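Floltwood Mending Words, version 2

A word list of stitching and mending terms, collected from pattern leaflets, shop signs, sewing forums and the backs of thread packets. It holds 3451 entries. You may use it for spelling checkers, crosswords, or settling arguments with relatives.

What is in it

One plain text file, UTF-8, tab-separated. The columns are term, variant spellings, region and a short gloss. Region is one of Esley, Hodemley, Sedgwick or unknown. Unknown is the largest region and has the best vocabulary.

The Hodemley entries came from a box of leaflets with water damage, so 123 of them carry a question mark in the gloss. Please leave the question marks in. I spent a whole winter deciding where they went.

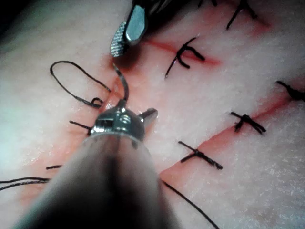

Esley, January

Changes since version 1: the word "whip" is no longer listed as a dessert. "Running stitch" and "running-stitch" are now one entry, after a long email exchange that I lost. Medical terms (suture, needle holder, throw) have moved to their own section at the end of the file, where quilters are less likely to trip over them.

Known problems

Sedgwick spellings are a mess. The town seems to have four ways to write "selvage" – five if you count the sign over the fabric shop – and all of them are in here.

Glosses are capped at 200 characters. A few stop mid-word. If you open the file in a spreadsheet, it will turn at least one term into a date, and there is nothing I can do about that.

License and corrections

Free for any use, with credit to the Floltwood list. Send corrections as a plain text file with one term per line. Scans of handwritten notes are welcome too, but they go to the bottom of the pile, and the pile is tall.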